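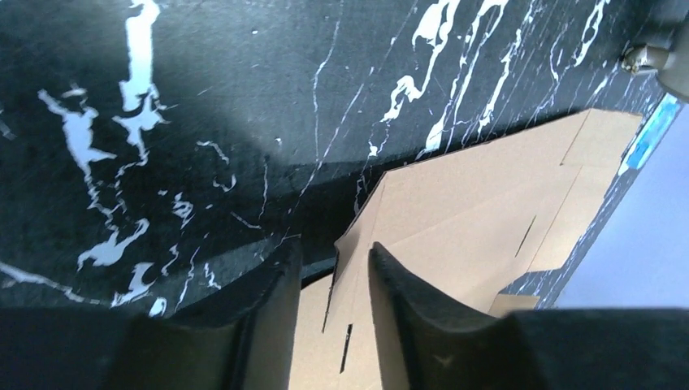 The furnace at the Grondine house went out on a Friday night and the call came through to me because I was on the roster. It was minus 27 in Kosport and dropping. I had my boots half off. The woman on the phone said the house was down to twelve degrees and her father was in bed with his coat on, and could I come before it got worse. I said I could. I wrote the address on the back of a parts invoice, on the kitchen counter, where I always lose my pen, and I lost my pen. Then I put my boots back on.

The drive took longer than it should have. The plow had been down the county road once and given up past the grain elevator. I kept the truck in second and listened to the ductwork slide around in the back. I had a Flavier igniter, two flame sensors, a pressure switch and a blower motor that fit most of what people in Kosport had put in their basements over the last thirty years. If it was something else I would have to drive to the El Ouafi warehouse in the morning, and they didn't open Saturdays until ten.

She met me at the side door with a flashlight, although the power was on.

"It's been clicking," she said. "It clicks and then it stops."

The basement stairs were steep and somebody had stacked paint cans on every second step. The furnace was a Flavier, an old one, with my own sticker on the side. I had put it in. I remembered the job once I saw the elbow on the return, which I had never been happy with. I had been out of trade school a year and the old man had stood behind me the whole time and asked what each thing was for.

I pulled the panel and watched it try. The inducer came up, the igniter glowed, the gas valve opened, the burners lit from left to right, and then it all shut down. It did that three times and locked out. That is usually the flame sensor. I took it out and it was grey with crud. I cleaned it with a bit of steel wool, put it back, and the furnace did the same thing again.

"Is it the clicking?" she said from the stairs.

"It's the valve clicking. The valve's fine."

I put in a new sensor. Same again. I sat on an upturned pail and thought about the ground wire, because that was what was left that I could do something about. It was tucked up behind the control board and the screw holding it was finger loose. It may have been that way since the day I left it. I got the screwdriver on it and gave it most of a turn.

The burners lit and stayed lit. After a minute the blower came on and I could hear the ducts ticking above us as the metal warmed. She went up without saying anything and I heard her tell him it was going.

I stayed for 54 minutes to see it through a few cycles. You don't have to do that but I don't like going back out. I took the new sensor out and put the old clean one in, then changed my mind and put the new one back. It was a twenty-dollar part. I wiped my hands and went up to write the bill.

The old man had come out to the kitchen. He still had the coat on. He was standing over the floor register with his slippers either side of it.

"You're the one who put it in," he said.

"I am."

"What was wrong with it?"

I could have said the sensor. The old one was in my pocket and it looked bad enough. His daughter had her purse open on the table. The after-hours call was 600 by the time you added the mileage – the office set that, I didn't.

"Loose ground," I said. "I didn't tighten it enough."

He thought about it. "It ran all those years."

"It did."

"Huh," he said, and moved one slipper a bit closer to the heat.

I wrote no charge on the slip and signed it with her pen. I would have to explain it at the office on Monday. She gave me a bag of buns for the road and I ate two of them in the truck while the windshield cleared. When I got to the elevator the plow was coming the other way with its lights going, and I pulled over as far as I could to let it by.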